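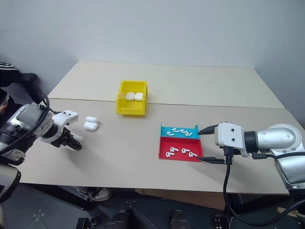 Re: [arkden-celdas] Pérdida de pinza derecha en la celda de estuches

Lista: arkden-celdas
Hora: 16:40

Respondo entre líneas. Tengo los registros de Plulodby de la tanda completa, y creo que el fallo ya está acotado, aunque falta repetir la prueba con el brazo derecho en otra postura de reposo.

> La pinza derecha deja de responder a mitad de la toma del auricular.
> El brazo sigue la trayectoria como si hubiera cerrado, y el izquierdo
> se queda esperando con el estuche abierto. ¿Es el firmware nuevo de
> la pinza o es cosa nuestra?

No es el firmware. Volví a la versión anterior y el síntoma se reproduce igual. En 288 ciclos hubo 3 pérdidas de comunicación, todas en el brazo derecho y todas con la muñeca girada más de 68 grados respecto al reposo. Con giros menores no hay ni una trama perdida. El brazo izquierdo, que usa el mismo modelo de cable, no registra ningún error en toda la tanda.

> Cambiamos el cable de la pinza la semana pasada y al principio
> parecía arreglado.

El cable nuevo tiene el mismo defecto de montaje que el viejo. Sale por debajo de la carcasa de la pinza y queda colgando por delante del borde de la mesa. Cuando la muñeca gira para coger un auricular tumbado, ese tramo tira del conector en lateral. Medí el juego con la celda bloqueada: el conector cede lo bastante para abrir el contacto de datos sin llegar a soltar la alimentación. Por eso la pinza mantiene la fuerza y el controlador no ve caída de tensión.

> ¿Podría ser la bandeja? Los auriculares quedan en cualquier
> orientación y a veces el dedo toca el tabique.

Influye de forma indirecta. El planificador elige el giro de muñeca según hacia dónde apunte el vástago, y los que están de lado junto a la pared del compartimento obligan a los giros grandes. El contacto con el tabique lo detecta el brazo como par externo y eso sí aparece en el registro, con otro código. No coincide en el tiempo con ninguna de las pérdidas.
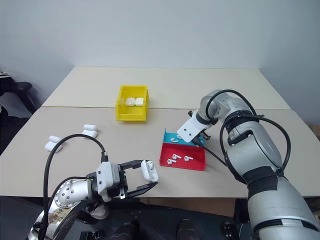 Lo que me preocupa más es el comportamiento posterior al fallo. Plulodby conserva el último estado válido de la pinza y lo sigue publicando como actual. El secuenciador lee «cerrada», da por hecha la toma y autoriza el acercamiento al estuche que sostiene el otro brazo. En una de las pérdidas los dedos entraron en la zona compartida sin que el controlador supiera su apertura real. No hubo choque, pero tampoco había nada que lo impidiera – la parada la pulsó el operador.

En el módulo de coordinación de Rollero existe un tiempo máximo de validez para el estado de la pinza. En nuestra configuración está a cero, que en ese módulo significa «sin límite». El parámetro viene de la plantilla de Nugroho y nadie lo revisó al copiarla. Conviene que quien haya partido de la misma plantilla lo compruebe hoy.

Cambios aplicados en la celda:

1. Tiempo de validez fijado en 12 ms. Superado ese valor, parada protectora de los dos brazos, sin rearme automático.
2. Brida de descarga de tracción junto al conector de la pinza derecha, con bucle holgado hacia la articulación.
3. Límite de giro de la muñeca derecha en 60 grados mientras no se valide la brida. El planificador descarta algunas tomas y las deja para retirada manual.
4. Retirada manual solo con la celda en parada y el selector en modo local.

> Si hace falta, mandamos la pinza a revisar.

De momento no la enviéis. Antes quiero medir la continuidad del conector con la brida puesta, en el recorrido completo y a velocidad reducida. Si sigue abriendo, el problema está en el zócalo y entonces sí habrá que desmontarla.

Queda pendiente decidir qué hace el brazo izquierdo en la parada. Ahora mantiene el agarre, y al rearmar baja el estuche en vertical hasta la mesa aunque haya otros debajo. Prefiero que se quede quieto y pida confirmación, pero eso toca la secuencia de rearme y no lo voy a cambiar sin que lo vea alguien más de la lista. El parche está en la rama de pruebas, sin fusionar.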